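Home About Projects Minutes Parts List Join Contact

Bin Picking Project Group
Minutes of the December meeting

Chair: Manee Duangkaew
Start: 4:10 p.m.

1. Minutes of the previous meeting

Accepted with one correction. Under "Controller," the joint speed limit was recorded as a percentage of the rated maximum. It should read as a percentage of the class limit, which is lower. The corrected copy is in the shared folder.

2. Software

The four parts of the code now have fixed names and will be kept in separate repositories. Candeo handles the camera input, Nuchit picks the grasp point, Zikico plans the arm motion, and Cutis is the logging tool. Old branch names are to be deleted before the break. Anyone with unmerged work on an old branch should move it first and say so in the project channel.

Nuchit now returns a ranked list of grasp points instead of one. Zikico still reads only the first entry. Manee Duangkaew asked for a fallback so that if the first grasp is outside the reach limits, the second is tried before the cycle stops. Agreed. The change goes on a test branch and is not to be merged without a dry run at reduced speed.

Candeo drops frames when logging is set to full detail. The cause is not confirmed. Disk write time is suspected. Until it is fixed, logging stays at the medium setting, and full detail is used only for single grasps.

3. Object set and grasp types

The group discussed which objects should be kept for the spring demonstration. The set should cover open containers, irregular shapes, and flat or thin items, and every object must be easy to replace from an ordinary store.

The cup is treated as a separate grasp type. Nuchit was first written for outside grasps, with one finger on each side of the object. For an open container standing upright, the approach from above has to be computed from the rim, and the depth limit has to come from the bin floor plus a margin. The margin in the current settings file is 7 mm. A proposal to reduce it was not accepted.
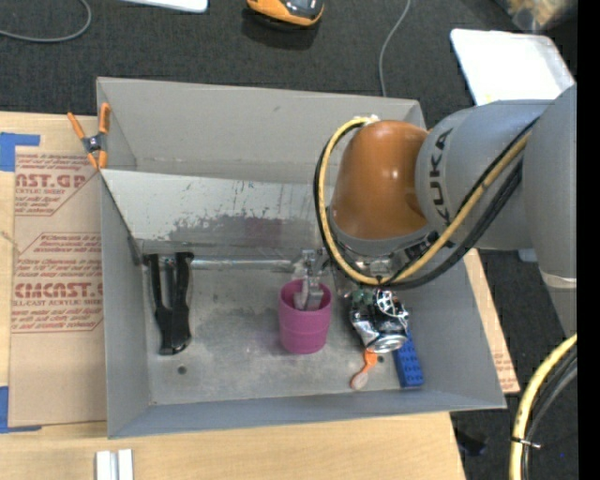
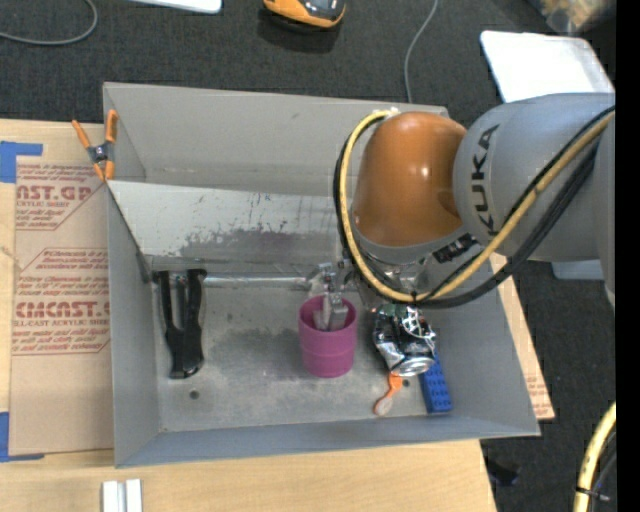 Cup approach from above, with the can, blue brick and orange spoon to the right of the cup.

4. Bin

The reflective back panel was discussed at length. Reflections of objects can be read as extra objects behind the wall. Two fixes were proposed: cover the panel with a matte sheet, or mask that region in Candeo. The mask is preferred because it needs no change to the bin and can be turned off for comparison. The matte sheet will be tried only if the mask removes valid points near the rear bar.

The clamp on the upper left rim is to stay on during all runs. It is included in the collision model as a plain block. The block is larger than the clamp and blocks some approaches near that corner. This is accepted for now.

Bin floor to be wiped before calibration images are taken. Marks on the floor have been returned as low-confidence objects in the logs.

5. Data and storage

Cutis holds some 2,000 logged grasp attempts. Of these, 600 have been labeled by hand. Labels follow three values: held, dropped, missed. Entries where the arm was stopped by the operator are to be left unlabeled and not counted as missed. Several entries from October were labeled the other way and need to be checked again.

File naming stays as it is. A request to add the operator's initials was discussed and dropped.

6. Safety and lab use

At least 2 members must be present whenever the arm is powered, one of them at the stop button. Reaching into the bin to reset objects is allowed only with the drives off. Manee Duangkaew noted that the sign-in sheet has gaps and that sessions without a signature will not be counted toward course hours.

Cables on the carpet near the table are to be kept out of the walkway. Small parts are not to be left on the table edge.

7. Action items

- Fallback to second grasp point, test branch: Zikico subgroup
- Mask for back panel region: Candeo subgroup
- Disk write timing test at full logging detail: Cutis subgroup
- Recheck of October labels: Cutis subgroup
- Rim-based depth calculation, written up in one page: Nuchit subgroup
- Deletion of old branches: all

8. Other business

The request for a second set of gripper fingers is on hold until the spring budget is known. Room booking for January is done, same hours as before.

Meeting closed at 5:25 p.m.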